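April -- posted by the Tarton bench account

ok mug tree thread. short one, kettle's on

Picked it up at the Urness op shop for 3 bucks. Dark reddish wood, knob on top, pegs sticking out all over. Base is pretty scuffed but it stands up straight and that'll do me

Been meaning to sort the mugs out since we moved the big white table in. They'd been living in a Sobczak carton under the sink, handles all tangled up. Chipped one already. Rip

Trying the green one first, seeing as it's everyones favourite
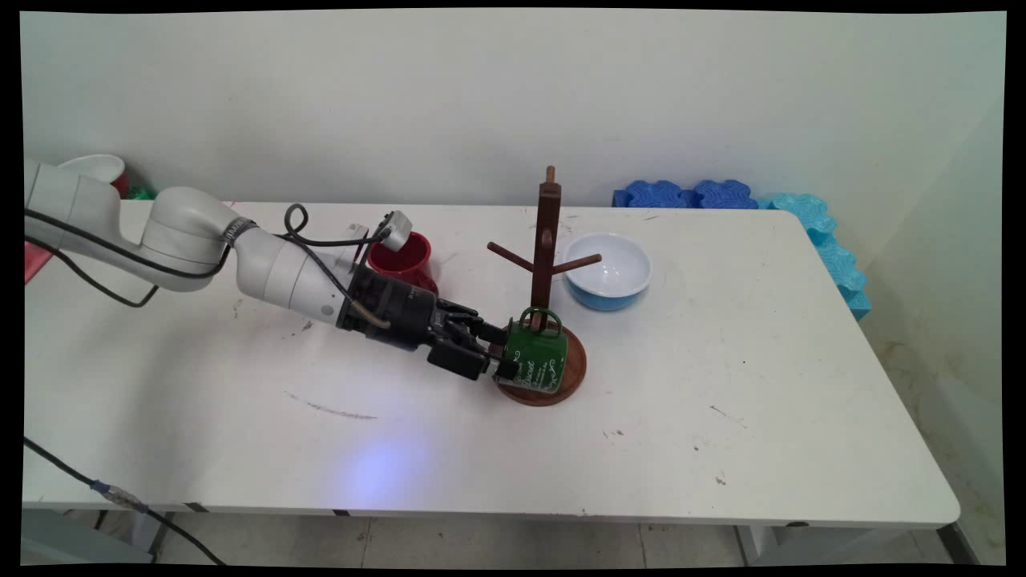

Green mug at the foot of the tree, red one waiting its turn out the back.

Yes the table needs a scrub. I know. Tried the Claltia spray on it last week and the marks just laughed at me

Anyway things I've learnt about mug trees so far:

pegs are short. Fat handles no good. Skinny handles go on easy

hang the heavy stuff low or opposite each other, otherwise the whole thing gets a lean on

don't shove the mug up hard against the post, it'll knock the glaze about over time. Let it hang off the peg a bit

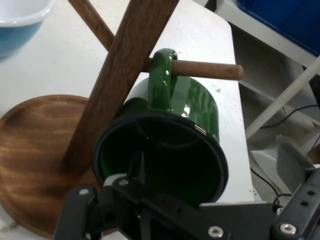
Also handle first, ALWAYS. I used to grab mugs by the rim and sort of fish around for the peg with the other end. Terrible idea, dropped one on the lino at the old place

Bowls are a whole other problem. The blue and white one has no home yet, it just sits next to the tree looking useful. Might end up holding teabags

Somebody asked would I buy a new one instead. Saw one in a catalogue for 85 dollars!! For sticks! No thanks

Next job is the spoons drawer, pray for me

-- end of thread, tea time --

2,438 views

Comments

mine leans like mad, putting the heavy ones down low tonight, cheers

85 for a mug tree?? colour me shocked

teabag bowl is the right call imo

does the green one go in the dishwasher or is it hand wash only

Contact | © Tarton bench | Back to top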